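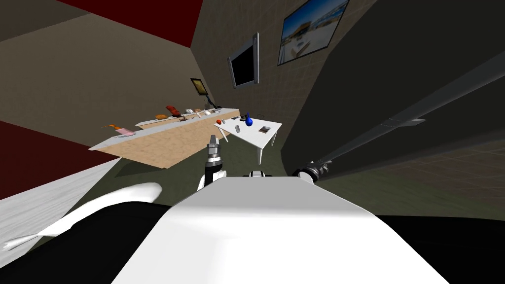
Home » Out and About » Visits

A morning with the two-armed robot at Datley

I've been to plenty of open days where you get a badge, a cookie and a long look at a closed door. Datley wasn't like that! They let us stand right beside the cell while Tudor Bratu got it ready for the day, and he answered questions the whole time without once losing his place on the checklist.

The workshop is at the back of the Wundton site, past the bike racks. The robot is a two-armed machine that everyone calls Anghel (it was on the crate label, and it stuck). It spends its days practicing household jobs, picking up small things from counters and tables and putting them down somewhere else.

Before the real arms move at all, Tudor runs the whole setup in simulation. He has a made-up living space on his screen with a long counter, a little white table with a blue vase on it, a TV on the wall, and you look out at it from up on the robot itself. The view was tipped so steeply that I had my head on my shoulder for the first few minutes. The left gripper has two slim fingers, and the right arm reaches off toward the top corner like a long gray pipe. I could have watched it all morning.

Then we went over to the real one. Start-up goes like this: power off at the wall, wipe the fingers with a dry cloth, check the pads for nicks, turn each wrist by hand and listen. Tudor had me listen too. A healthy joint makes a soft, even hiss, and he played us a recording of a bad one, which sounded like sand in a pepper mill.

The finger pads get changed every 1,000 grips. Each one is held on by 2 tiny screws, and he keeps the spares in a mint tin. The cables take more looking after than I'd have guessed. They run through 4 clips on each arm, and if one pops open the cable rubs at the elbow, so he runs a thumb down the full length every morning.

After that comes homing. Both arms fold in, creep out to their marks, and the Plenby controller shows a green line for each joint. One stayed amber on our visit. Tudor reseated a plug behind the shoulder, ran it again, and got his green line. Small cheer from the group!

Wear flat shoes if you go, and ask to hear the pepper mill. Parking is behind the paint store.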